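Kacper Szczepańska grew up above a frame shop in Grarkow, where his father cut mats and his mother repaired church banners. He drew on the offcuts. By 16 he was selling small ink portraits at the September market, and the money paid for his first set of oils.

He studied printmaking at the Pirirby school but left after 2 years to work as a sign painter. The job taught him to handle large surfaces quickly, and the flat color and hard outlines of that period still show in his canvases.

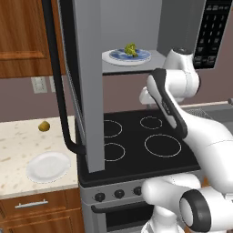 His first solo show, at the Skusta gallery, brought together 548 drawings made on the backs of delivery slips. They were pinned edge to edge, without titles. About 2,000 people came during the run, and a regional museum bought a group of the drawings for its paper collection.

Painting came back slowly. The current series, "Pace," is made up of tall panels worked in thin layers of oil over chalk ground. Szczepańska starts at six in the morning and stops when the daylight on the north wall goes yellow. A panel can take a whole winter. He sands down the ones he doesn't like and uses them again, so several of the new works have older pictures under them.

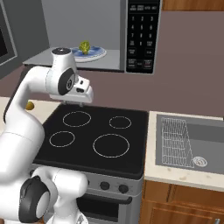 Where can the "Pace" panels be seen?

Eleven of them hang at Skusta through the end of September, and the rest are still in the studio in Grarkow, which opens to visitors by appointment.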